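I Want the Boring Robot

Posted 5/27/22

I have now read the whole Plikness brochure twice, front to back, and the thing I keep coming back to is the price of the hands. The arms are one line on the quote. The hands are another line, and the hands cost more! My brother-in-law thinks that's a racket. I think it may be the most sensible thing on the page, and since I've been chewing on this all May, you get to hear why.

For anyone just joining: Plikness is the two-arm home helper kit that Furnura wants to rent out by the month. You get a pair of arms, a pair of hands with fingers, the software, and somebody on the phone when it gets stuck. The basic plan handles what they call "soft goods," meaning laundry, coats, blankets, the stuff that ends up on the back of a chair in my house. The rental is $800 a month with a 3 month minimum. I gulped too.

Now, cloth is a rotten thing to ask a machine to deal with. A mug stays mug-shaped. A sweatshirt is a different shape every single time you pick it up, it slides, it bunches, the sleeve goes inside itself (why does the sleeve always go inside itself?), and you and I sort it out by feel without even looking. So when a company opens with clothes I get interested, and also a little suspicious. Dukdale went the other way with theirs. Their kit has simple pinchers, it moves boxes and bottles, it costs a good deal less, and it's pretty great at boxes and bottles. But I don't need help with bottles.

My gripe with Furnura is the brochure talk. "Effortless living." Come on. The same brochure says, in the small print at the back, that hanging up one garment can take up to 15 minutes depending on the fabric. Fifteen! I could hang the whole closet. Put that number on the front page, I say, and tell me what I'm getting for it. A person with bad shoulders, or my aunt with her hands the way they are, might be perfectly happy to let a slow machine fuss over one jacket while she watches her show. That's a real customer, and she doesn't care about effortless, she cares whether the coat is on the floor.

I'd also like the Fodor add-on to go away. It's a $20 a month subscription for "wardrobe insights," and I can't think of one insight about my wardrobe I'd pay for. Sell me the hands, sell me the phone support, and leave my cardigans alone.

Would I rent one? Not at that price, and not for the full minimum. Let me have it for a couple of weeks with my own laundry pile and my own terrible hallway, and then ask me again. If they start offering that, I'll sign up the same day and write down every sock.

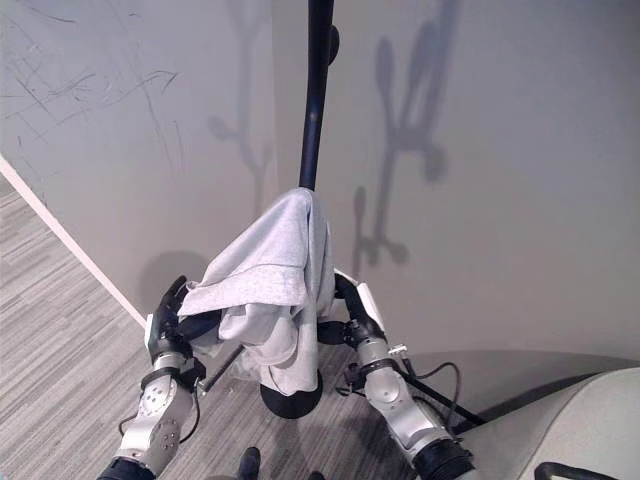

Two hands, one pole and a lot of gray fabric.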